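Spring Progress Report to the Garrido Fund
Student Robotics Club, Household Helper Project
Prepared by Philomena Akolgo, club adviser

Dear friends at the Garrido Fund,

I meant to get this to you in April, and here it is May, so let me begin with thanks for your patience as well as for the grant itself. The students wanted to finish one more round of tests before I wrote anything down, and I gave in to them, as I usually do. I hope what follows gives you a fair idea of how the spring has gone, the slow parts included.

When we applied, we told you that the club wanted to spend the year teaching a two-armed robot to do small jobs at a table: picking up a cup, passing someone a tissue, moving fruit from a plate to a bowl. Some of you asked, very reasonably, whether that was enough to fill a whole school year. I can report that it has been plenty! We have two of the three jobs in decent shape and a third that still gives us headaches.

Where we are with the cup

The cup came first and it is our strongest result. The students started with a glass tumbler from the break room, thought better of it after one afternoon, and switched to plastic. By the end of winter term the robot could find the cup, close its fingers around it and set it down again without tipping it, as long as the cup started on the same side as the hand that was going to pick it up. Reaching across the body is harder, and the younger members have taken that over as their own project. They call the routine Skunitz, for reasons I have asked about more than once and still don't understand, and they have kept a very good notebook on it.

Where we are with the tissues

This has taken most of our time since the winter break, and I think it is where the students have learned the most. A tissue weighs almost nothing, it folds over on itself, and it never sits the same way twice. Pull too gently and the fingers slide right off. Pull too hard and the whole box comes up with it, which happened so often in the first weeks that somebody started a tally on the whiteboard.

The first plan was to use one hand and put something heavy in the bottom of the box. It worked, in a way, but the students felt it was a bit of a cheat (their word), as no one at home keeps a weight in the tissues. So they went over to a two-handed approach, where one hand steadies the box and the other goes for the tissue. That meant rewriting most of the motion plan, which they keep in a program of their own called Plendimum, and learning how to keep two hands from bumping into each other in a very small space. There were a few long evenings, and I would like to thank the parents who waited in the parking lot.

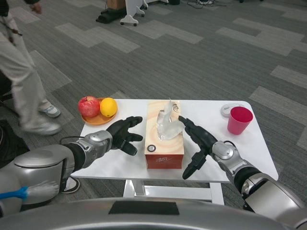
Both hands at the tissue box, with the fruit plate and the cup also on the table.

Since we moved to two hands the students have logged 239 attempts. They write up every one, good or bad, with a line on where the box was standing and what went wrong if something did. I was a little worried that the paperwork would drive people away, and instead it has become a point of pride. Two of our seniors used the log for their end-of-year science presentation, and their main finding was that most of the failures came from the approach and had very little to do with the grip. If the hand arrives at a poor angle, no amount of squeezing will save it. They have since changed the approach so that the hand that pulls comes in a bit higher and slows down before the fingers close, and the later pages of the log read a good deal more cheerfully than the early ones.

I won't give you a success rate in this report. The students changed the starting position of the box partway through, and they feel strongly that lumping the early and late attempts together would be misleading. They are preparing a proper table for the final report and have asked me to say that it will be worth the wait.

Where we are with the fruit

This is the headache. An apple and a lemon seem like friendly things to pick up, but when two pieces of fruit are touching, the fingers tend to nudge one while reaching for the other, and then everything has moved and the robot has to look again. We have had fruit roll off the plate and we have had fruit roll off the table. The students are trying a slower reach, and one group wants to push the pieces apart on purpose before grasping. I have told them to try both and write it all down. We had hoped to have this job finished by now, and I would rather tell you plainly that it will run into the summer session.

How the money has been used

Of the grant, $600 went toward replacement cables, hand parts and the small supplies we go through, with the larger items ordered through Tarkimport. One order came late and held us up at the start of the term, but everything has now arrived. We also set aside $60 for tabletop objects, and I am happy to say there is still a little left in that envelope - fruit is cheap, and the students are allowed to eat whatever hasn't been on the floor.

We have not touched the travel portion yet. With your permission, we would like to keep it for the fall showcase, where the students hope to run the tissue job in front of visitors. If you would prefer that it be spent inside the school year, please let me know before the end of the month and we will make other plans.

What comes next

Over the summer session we will finish the fruit job, try the tissue box in places the robot hasn't practiced, and begin joining the jobs together so that the robot can do one after another without a student stepping in to reset the table. We would also like to write a short guide for new members. At present most of what we know lives in the heads of seniors who are about to graduate, and I have been nagging them about it since March.

You are warmly invited to come and see us. We meet after school until 6:00 p.m., and the students love having someone new to explain things to (please allow more time than you think you'll need). Just send me a note beforehand so I can meet you at the front office and get you a visitor's badge.

With many thanks from all of us,

Philomena Akolgo
Club Adviser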